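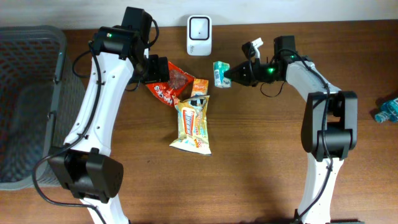 问:夹爪在断电或急停之后会不会松开,把东西掉下来?
答:出厂设置下会保持最后的夹持力,不会自己松开;但固件版本低于6的夹爪有一个已经确认的故障,急停复位的那一下可能张开,请先看完下面的说明再使用。

Tralmont 双臂桌面套件 夹爪复位故障说明与更换件

各位老用户、新用户,大家好。这一页原本只放更换件的订购信息,七月收到几封来信之后,我们想还是把事情从头讲清楚比较好,话会稍微多一点,请您泡杯茶慢慢看。

最早来信的是 Marnholm 的 Fadime Aydoğan。她用这套双臂做小包装食品的分拣练习,袋装零食和小纸盒混着放。有一次按下急停,再旋开复位,左臂的夹爪忽然张开,袋子落回桌面。袋子倒没什么,可她当时正伸手去扶旁边的盒子,手背被蹭了一下,幸好没有破皮。我们的 Joscha Kohlhase 照着她写的步骤在台架上重做了313次,夹爪自行张开20次,全部发生在复位后的2秒以内。

原因出在夹爪驱动板上。复位时主控和驱动板重新握手,旧固件会先把目标位置清零,而零位恰好是全开。夹着硬盒子的时候不太容易察觉,夹着软袋子就很明显,因为软袋子没有什么回弹,夹爪一动就滑出去了。

在您升级之前,麻烦这样操作:急停以后先把手和工具都撤出两臂之间,再旋开复位;夹着的东西下方不要放玻璃器皿或者盛了水的杯子;手腕上的线缆也请顺手看一眼,留出弯曲的余量,别让它绕到桌上的杂物里去。夹着东西复位时,请不要单凭指示灯判断夹爪状态,故障出现时灯色是没有变化的,这一点我们自己起初也看走了眼。

升级包可以向客服索取,写入时请把两只夹爪分开做,做完一只再做另一只。如果写入后仍然张开,多半是早期驱动板的问题,需要换板。Tessier 驱动板更换件内含驱动板、固定螺丝和一段短线,保修期内免费寄送,过了保修期的用户只收运费。尖头夹爪和方头夹爪用的是同一块板,下单时不必区分。

拆装并不难,只是外壳上的小螺丝容易滑牙,请用手拧,不要上电动工具。Idrisa Mfinanga 写了一份换板步骤,随件附上,写得很细,连螺丝先后都标了。

给各位添了麻烦,我们很过意不去。来信请写明序列号和固件版本,由 Huệ Ông 统一回复,上午收到的信当天都会处理。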